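Thread on bone broth, mostly on fat and gelatin, which people keep treating as one variable. They are two and you can set them separately.

Gelatin comes out of connective tissue: feet, knuckles, wing tips, skin. It is dissolved in the water. Fat is not dissolved in anything. It floats, unless you boil hard enough to break it into droplets, and then the gelatin helps hold the droplets where they are. Cloudy broth is mostly that.

My base batch is 2000 g of chicken backs and feet in a 9 liter pot, water to cover. Held just under a simmer. A bubble or so breaking at the surface is fine. A rolling surface is too hot.
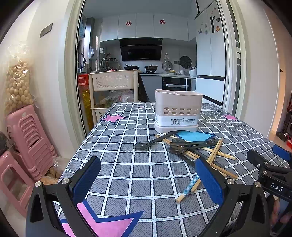
Does a lid change the result?
It changes the temperature more than anything else. With the lid on, the same burner setting will bring the pot to a boil. Leave it ajar or turn the burner down.

I log each batch in a spreadsheet called Fatness. Columns are bone weight, water added, hours, final volume, and weight of the fat cap after a night in the fridge. Cap weight over final volume is the number I compare between batches.

The backs from the Millby market have more skin on them than the ones from the shop in Gollow. Same bone weight, noticeably thicker cap. Trimming the skin before weighing removed most of the difference.

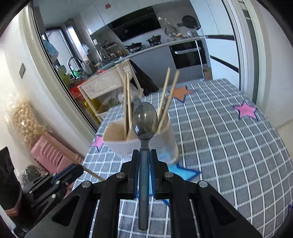 Time matters less than I had assumed. I ran the base batch at 9 hours and again at 11. The cap weights were close enough that I would blame my scale. The longer batch set firmer in the fridge but had also reduced more, so I can't credit the extra 2 hours with much.

On skimming: take off the gray foam early, leave the fat alone. It is much easier to lift as a solid disk the next day. You lose less broth that way too.

If you want a white, opaque broth, boil it on purpose and keep boiling. Top up with boiling water so the pot doesn't stall. Do not chill and defat first, you would be throwing out half the emulsion.
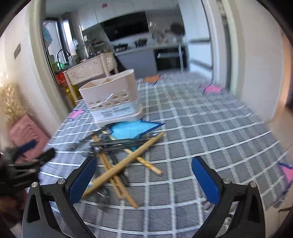 A pile of utensils on the star tablecloth.

Salt goes in the bowl, never in the pot. Final volume varies between batches and the salt would vary with it.

For noodles I use the thin Obura ones, cooked in separate water. Starch from the noodles thickens the broth and then you can't tell what the gelatin was doing.

Next batch in November will be pork neck with the skin off, same pot, same columns. Will add the cap weight to this thread.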